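4. Procedimento e regras de boa prática

4.1 Âmbito

As regras descritas nesta secção aplicam-se à recolha de demonstrações de manipulação com pinça manual instrumentada, em bancadas com instrumentos cirúrgicos e tabuleiros de aço inoxidável. Foram redigidas em Celldale, revistas por Petridis ao fim do primeiro ciclo de recolha e fixadas na versão que aqui se apresenta. Não substituem as normas de reprocessamento de dispositivos médicos em vigor em cada instituição. Os instrumentos usados no estudo foram retirados definitivamente do circuito clínico antes de entrarem na sala e não regressam a ele.

Por demonstração entende-se uma sequência contínua em que um operador, segurando a pinça, agarra um instrumento, o desloca e o liberta. O conjunto Denska reúne 1.181 demonstrações aceites segundo estas regras. Uma versão anterior, recolhida sem regras escritas, continha 200 demonstrações e foi excluída do treino, visto que não era possível saber em que condições cada uma tinha sido feita.

4.2 Preparação da bancada

A superfície de trabalho deve ser lisa e clara. Quando a bancada não cumpre este requisito, ou quando a sua cor muda de sala para sala, estende-se papel branco sobre a zona de manipulação. O papel não precisa de cobrir a mesa inteira, mas não pode ter dobras na zona onde os dedos da pinça tocam na superfície. É substituído se rasgar.

Os tabuleiros são colocados antes do início da sessão e ficam na mesma posição até ao fim de cada bloco. Admite-se que um tabuleiro fique parcialmente fora do campo de visão da câmara, desde que não seja o tabuleiro de origem nem o de destino da tarefa. Os instrumentos com gume ou ponta são pousados com a extremidade ativa voltada para o lado oposto ao operador.

A iluminação vem de cima. Os reflexos no aço não são corrigidos com filtros nem com pulverização de produtos mate, prática que encontrámos em trabalhos anteriores e que desaconselhamos: altera a fricção da superfície e produz dados que não correspondem a uma sala de reprocessamento normal.

4.3 Preensão

A regra geral é agarrar pelo cabo. Nos instrumentos com cabo de madeira, a preensão faz-se sobre as faces ou os lados do cabo, com os dois dedos em contacto com a madeira, e nunca sobre a haste metálica (Figura 3). Os rebites não devem servir de apoio aos dedos, porque reduzem a área de contacto e tornam a orientação do instrumento menos repetível.

A força de fecho é a mínima que mantenha o instrumento estável durante três segundos em posição vertical. O operador faz esta verificação no início de cada bloco e sempre que muda de instrumento. Se houver escorregamento visível, a demonstração é interrompida e marcada como inválida; não se corrige a preensão a meio da sequência com a outra mão.

Os componentes de borracha e as hastes finas exigem cuidado separado. A borracha deforma-se sob os dedos e pode parecer bem presa sem o estar. Para estes objetos, o limite de abertura e fecho foi ajustado por Andreadis e registado na folha da sessão.

4.4 Pessoas na zona de trabalho

É permitida a presença de uma segunda pessoa junto à bancada, que repõe os objetos entre demonstrações. Durante a sequência, as mãos dessa pessoa permanecem fora da área dos tabuleiros. O aparecimento de roupa ou de dedos na margem da imagem não invalida a demonstração. O aparecimento de um rosto obriga à remoção da sequência completa, sem recurso a desfocagem posterior.
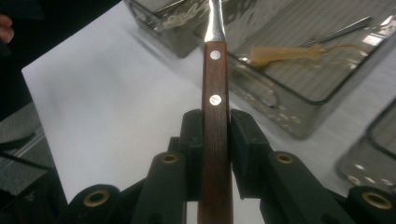 Figura 3. Preensão de um instrumento de cabo de madeira com a pinça manual, em posição vertical. Os dedos fecham sobre a madeira, abaixo do rebite inferior.

4.5 Registo e rejeição

Cada bloco tem uma folha de registo com a identificação do operador, a lista de instrumentos, a disposição dos tabuleiros e as interrupções. A folha é preenchida na própria sala. As correções fazem-se por rasura simples, com rubrica, de modo a que o valor inicial continue legível.

Uma demonstração é rejeitada se ocorrer queda do instrumento, contacto da pinça com a extremidade ativa, deslocação de um tabuleiro ou falha de gravação. As sequências rejeitadas são conservadas em arquivo à parte, no servidor Castano, com o motivo indicado. Consideramos má prática apagá-las: parte da revisão das regras de preensão baseou-se nelas.

A articulação da pinça é inspecionada no início e no fim de cada dia de recolha. O operador verifica a folga nas juntas e o estado dos dedos, que são trocados aos pares quando um deles apresenta desgaste. A troca fica anotada na folha do bloco seguinte.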